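Wenderine: a word list for old furniture listings

By Umesh Kushwaha
May
42 shares | 6 comments

# What's in the box

I read a lot of secondhand furniture listings. Too many, my wife would say. After a couple of years of copying odd words into a notes file I cleaned the whole thing up and called it Wenderine, and now you can have it too!

There are 1,000 short listings in the main file and 261 terms in the glossary. The listings are all in English, mostly from small sellers in and near Plerthorpe, and I retyped them with the spelling left alone (so yes, "chester draws" is in there, more than once).

# Columns

`text` is the listing itself. `piece` is my guess at the kind of furniture. `wood` is whatever the seller claimed, even when I had my doubts. `terms` links to the glossary by number. If a seller didn't name a wood, the cell says `none`, and please don't read that as a blank.

# How I labeled it

Vikas Bisht and I both labeled the same 200 listings and then argued about them over tea. We mostly fell out over "bureau", which means a desk to me and a chest of drawers to him. I ended up keeping both senses, numbered separately. The rest I did alone, on the train, so expect a few slips.

"Burl" gave us trouble too. Sellers use it for anything with a swirl in it, and I only tag it when the word is in the text. "Bar handle" and "bar pull" share one entry.

Burl grain and a white bar handle first, then a dark brown dresser: 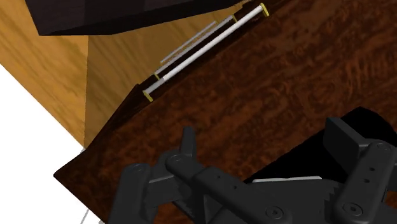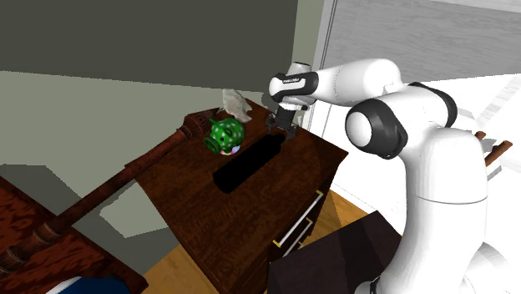 # Known problems

Prices are gone. I stripped them out with a clumsy script and it also ate some measurements, so a line like "wide, nice legs" probably had a number in front of it once. The `Sandhu` tag is left over from an older version and means nothing now. I'll pull it when I get a free Friday.

# Using it

Do what you like with it, and a mention is nice. If you load it with Skisard, set the separator to tab or everything lands in one column (I lost an evening to that). Fixes are welcome, especially for the wardrobe entries.

6 comments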